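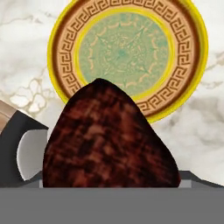
作業ノート 5月 Folholm 奥のベンチ

13時すぎ開始。腕2号機、手首カメラの続き。前回のメモは途中で終わってる（配線の色を書いてない、自分が悪い）。

今日やること
手首カメラのマウント、角度決め
sim側のカメラ位置を実機に合わせる
Fuvexボードのファーム入れ直し
グリッパの指のガタ
できればログの保存先も整理

まずマウント。先週印刷したやつはネジ穴が浅い。M3が最後まで入らず頭が浮く。ドリルでさらって解決。樹脂が溶けて刃に巻きつくので低速で。次の版は穴を深くする、CADに書いた。ファイル名はtjoa_wrist_mount_c。bは捨てる。間違えてbを印刷しないこと（自分宛）。

Tjoaは腕全体の呼び名ということで統一したい。人によって「腕」「2号機」「Tjoa」がばらばらで、棚のラベルもばらばら。今日からTjoa。1号機は分解済みなので区別の必要もうない。

14時、sim。シーンは大理石のテーブルに飾り皿、つかむものは赤茶のゴツゴツした塊。手首視点で見ると塊がでかい。真ん中を持っていかれて、奥の皿の緑のところが下の真ん中あたり見えない。画面の下はグリッパの灰色の面がまっすぐ横に通っていて、塊の下側はその陰。つまり一番見たい底の縁が見えてない。置く動作のときに困るのはここ。

選択肢メモ
カメラを上に逃がす → グリッパの面は減るけど、実機だとケーブルが肘に当たりそう
カメラを前に倒す → 塊の向こうが見えなくなる
画角を広げる → 実機のレンズを買い直し。やりたくない
そのまま行って、外のカメラと併用 → 一番楽

ひとまず4番目で進める。外カメラは前から天井のバーに付いてるやつを使う。ただしあっちは時刻合わせをしてない。あとで。

塊のテクスチャがぼけてる。表面のオレンジっぽい筋がにじんで、近いとただの茶色いもやになる。解像度を上げるか、そういうものとして放っておくか。学習側でぼかしをかけるつもりだったので、このぼけの上にさらにぼかすと何も残らない気がする。ぼかしの強さを下げて試す。→ 設定に入れた、まだ回してない。

皿の縁は逆に目立ちすぎ。真っ黄色でつやがあって、内側にギリシャ雷文の帯。角が多いから特徴点が全部そこに集まる。トラッキングの点を重ねたらほとんど雷文の上に乗ってて、肝心の塊には数えるほどしか乗らない。皿が動かない前提ならこれで位置は出る。動いたら全部もっていかれる。皿を無地に替えたシーンを別に作って比べる。名前はplate_plain。雷文のほうはplate_keyのまま。

Aimanに見せたら「大理石の模様も拾ってるよ」と。見直したら左のほう、網の目みたいに枝分かれした筋のところに確かに点が寄ってる。テーブルは動かないから無害、と言ったら「現場のテーブルは動く」と返された。そのとおり、Folholmのベンチはキャスターのロックが一つ効かない。ロック直すのが先かもしれない。

15時半、ファーム。Fuvexボード、書き込み中に一回落ちた。USBハブ経由をやめて直結で通る。前もこれで時間を溶かした気がする。ボードの裏にマジックで「直結」と書いた。

書き込んだあと位置の初期値が飛んでいて、指を全閉にしたときの読みが2851。前のメモの値がどこにもない。ノートの前のページを見ても「いつもの値」としか書いてない。いつもの値とは。以後、ここに書く。

全閉 2851
全開 2000
（電源入れ直しても同じ値が返るのを確認。3回）

差が思ったより小さい。ホーンの取り付け角が一山ずれてる可能性。外して付け直すと両方の値がかわるので、今日はこのまま。付け直したら上の数字は必ず消すこと。

指のガタ。右の指のリンクのピンが痩せてる。指でつまんで揺するとカタカタ鳴る。応急でテープを一周。テープでいいのかという話はある。ピンはCisimvilleに注文済みのと同じ径のはずなので、届いたら交換。Cisimvilleの納期は前に聞いたときあいまいだったから、催促メールを今夜。→ 忘れそう、Aimanにも言っておく。→ 言った。

ガタがあるとsimと実機が合わない原因を探すときに全部ガタのせいにできてしまうので、早めにつぶしたい。

16時20分、カメラ位置合わせ。やり方は前と同じ、simの手首カメラの下端にグリッパの面がどこまで入るかを実機の絵と重ねる。simのほうは画面の下六分の一くらいが灰色の帯。帯の上の両わきに指側の斜めの面が少しだけ出る。右は濃い灰色の棚みたいなのに明るい筋が一本、左は細い明るい切れ端だけ。左右対称に出ないのが気になった。カメラが中心からずれてるのか、左の黒い箱っぽいやつが手前に来て隠してるのか。

左端の黒いやつ。これが何なのか誰に聞いてもわからない。黒い斜めの面があって、上の角のところに木っぽい薄茶の帯、下のほうに白い半円みたいな部品。シーンを組んだときの自分のメモには「小物いろいろ」とだけある。オブジェクト一覧を開いたが名前が連番で役に立たない。ひとつずつ非表示にして探せばいいんだけど、一覧が長くてやる気が出ない。次回。そのとき名前も付け直す。

で、ずれの確認。塊を消して、グリッパだけ出して描画し直そうとしたらsimが固まった。再起動。固まった原因は不明、メモリはまだ余裕があった。二回目は固まらず描画できた。できたけど保存先を間違えて前のフォルダに上書き。バックアップから戻した。このへんで20分くらい無駄にしてる。

保存先の規則、もう決める
sim/シーン名/試行番号
実機は real/ の下に同じ形
上書き禁止フラグをスクリプトに足す（足した）
手で名前を付けたファイルを置かない（自分が一番やる）

17時、実機側。マウントに付けて角度は29度で仮止め。sim側も29度にしたつもりが、simは上向きが正で実機のCADは下向きが正。符号が逆。しばらく気づかずに「全然合わない」と言っていた。Aimanが横で図を描いてくれてやっとわかる。図は撮ってない、ホワイトボードの右下に残してある、消すな。

符号を直したら帯の高さはそろった。横方向がまだ少しずれる。マウントの左右の遊びのほうが怪しい。ワッシャーを一枚はさんで締めたら遊びはなくなった、が、締めすぎると樹脂が割れそうで怖い。トルクドライバーがほしい。工房の備品リストに書いたら、すでに誰かが書いていた。同じことを思う人がいるらしい。

つかむ動作のことを考える。塊が手首カメラの視界の真ん中をふさぐので、つかんだあとの把持の良し悪しを画像だけで判定するのは無理がある。輪郭はなだらかで、左が急、右がゆるい。てっぺんは少し左寄り。持ち方が変わればこの形も変わるはずなので、輪郭の傾きで回転を見る、というのは一応ありうる。でも色が暗くて表面がまだらだから切り出しがきたない。背景が白い大理石のところは楽に抜ける。皿の雷文の濃い茶色と重なるところでくっつく。やっぱり無地の皿のシーンを作ってから考える。

モーター電流でも把持は見られる。Fuvexは電流の読みがあるので、そっちを主にして画像は補助、という形が現実的。電流のログは今日は取ってない。取る項目に入れた。

Aimanの意見（忘れないうちに）
外カメラと手首カメラ、両方学習に入れるなら最初から時刻を合わせるべき
黄色の縁は色で抜けるから皿の位置はそれで十分では
実機で使う物はもっと地味な色にしたほうがいい、照明で転ぶ
マウントcはもう少し肉厚に

二つ目、試した。黄色で抜くだけなら一瞬。右側は照りが緑がかっていて、しきい値を広げないと欠ける。広げると皿の内側の細い黄色の輪まで入ってくる。それはそれで、同心円が二つ取れると思えば使える。上の縁は画面から外れてるので、楕円の当てはめは残った弧でやることになる。下も塊に隠れるし、右肩のあたりの弧が頼り。当てはめのコードは前に書いたのがどこかにある。探す。

18時半、電源まわり。ベンチの電源が隣の作業とつながってて、向こうがヒートガンを入れるとTjoaのロジック側が再起動する。二回やられた。タップを別系統に差し替え。延長コードが通路をまたぐのでテープで床に固定、帰る前にはがすこと。

ケーブル、手首まで引いたUSBが肘の内側でこすれる。スパイラルチューブを巻いたが長さが足りず、途中まで。残りは結束バンド。見た目はひどい。肘を曲げきると突っ張るので、関節の可動域をソフト側で少し狭めた。値はconfigに書いた、コメントに理由も。前回コメントなしで数字だけ変えて後で泣いたので。

配線の色（前回の書き忘れ）
赤 電源
黒 GND
白 信号
黄 予備、今はどこにもつながってない、端はテープで絶縁

次回
plate_plainのシーンを作って点の分布を比べる
左端の黒いやつの正体、オブジェクト名の付け直し
外カメラの時刻合わせ
電流ログを試行ごとに保存
指のピン交換（届いてたら）
ホーンの角度。やったら値を書き直す
ベンチのキャスターのロック
マウントc、穴を深く＋肉厚にして印刷。プリンターは午前の予約が空いてる
ぼかしを弱めた設定で一度回す

追記 19時すぎ。片付け中にワッシャーが一枚床に落ちてた。どこのかわからない。手首のは付いてる、見た。箱に戻した。

追記2　Cisimvilleへのメール、送信済み。床のテープもはがした。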